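Search this site Go

News from Jelthorpe
Posted in May by Tamsin Alcantara

JELTHORPE GUEST ROOMS GET NEW STRIPED TOWELS, AND A PROPER PLACE TO SIT

Well, we did it! After a long winter of sorting, airing and arguing over shades of blue, I'm very happy to announce that the upstairs rooms at Jelthorpe open again this Wednesday, with new linens throughout and the window seats back in use.

I should start with the towels, as they're what people keep asking me about. We ordered 218 of them from Janevski, the small weaving shop over in Helgate, and I have folded more of them than I care to admit. They come in wide bands of pale sky blue and a soft beige, with thin raised lines of brighter blue between. I wanted something cheerful that would still look right on a gray quilt (ours have little white stars on them, and no, I'm not replacing those, I love them). 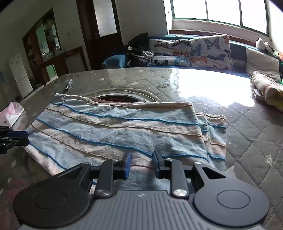

What's changed upstairs

Every guest now gets four towels for the stay, folded and left on the bed. The window seats had been buried under spare blankets for years, so we cleared them off and you can sit by the glass with your coffee again. The green window frames stay green. Kastriot Tomić, who grew up two doors down, told me he'd never speak to me if I painted them white, and I believe him.

"I slept in the corner room for a weekend before we opened the bookings, and the morning sun comes right across the bed," said Aileen Sarmiento, our housekeeping lead. "Bring an eye mask if you like to sleep in. I got up and read."

Rooms start at $42 a night for members. Come by on Wednesday from 4 p.m. and I'll walk you around myself. Margareta Ardeleanu is baking, so come hungry!

Press questions and room bookings: ask for Tamsin at the front desk, extension 257.

Contact | © Jelthorpe Guest Rooms | Back to top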